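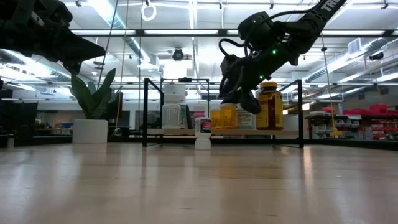
Does a bench cell with two arms still need a written risk assessment if each arm came with its own certificate? The certificate covers the arm as shipped, so the finished cell needs an assessment of its own, with both arms, both grippers, the bench and the goods on it.

Products > Bench cells > Guidance and limits > Clalitik two-arm handling kit

Oct 3, 2020
By Isauro Nava, Warkurov

The Clalitik kit is supplied for picking and placing small packed goods, medicine and supplement bottles among them. It is sold as partly completed machinery. The buyer, or the firm that builds the cell, signs for the whole.

Limits of use

Rated grip force is 64 N per gripper. The default limit is lower and should stay in place for plastic bottles. Wrist speed in set-up mode is capped at 100 mm/s and can't be raised from the pendant.

Shared space

Two arms over one bench count as a single hazard zone. One stop button must halt both. Wiring a separate stop to each arm is the fault we find most often on site visits - it passes a bench test and fails the audit.

Pointed fingertips are treated as tools. If people can reach the bench while the drives are live, assess the fingertips with the arm moving at its highest permitted speed. Cables at the wrist need enough slack for full rotation, but no loop large enough to catch on a rack post.

Racks and goods

Fix the rack before teaching any positions. Teach the approach to the tallest container first, then set the clear height for all travel moves 10 mm above it. Repeat this whenever the stock changes. Tall and short bottles may share a shelf, provided the program holds a height for each.

Glossy bench tops can upset depth readings. Check the readings with the room lights on and again with them off, and keep both results with the assessment.

Records

Form 209 lists the checks in order. The Ziltimach controller stores the stop log, which should be exported before any firmware update.

Comments

Ding reseller: Does the set-up cap apply to both wrists when only one arm is being taught?

Isauro Nava: Yes, both. The idle arm is held at standstill and monitored.

m.k.: Our copy of the form is from February and has no line for fingertips. Is there a newer one?

Isauro Nava: There is. Ask support for revision C.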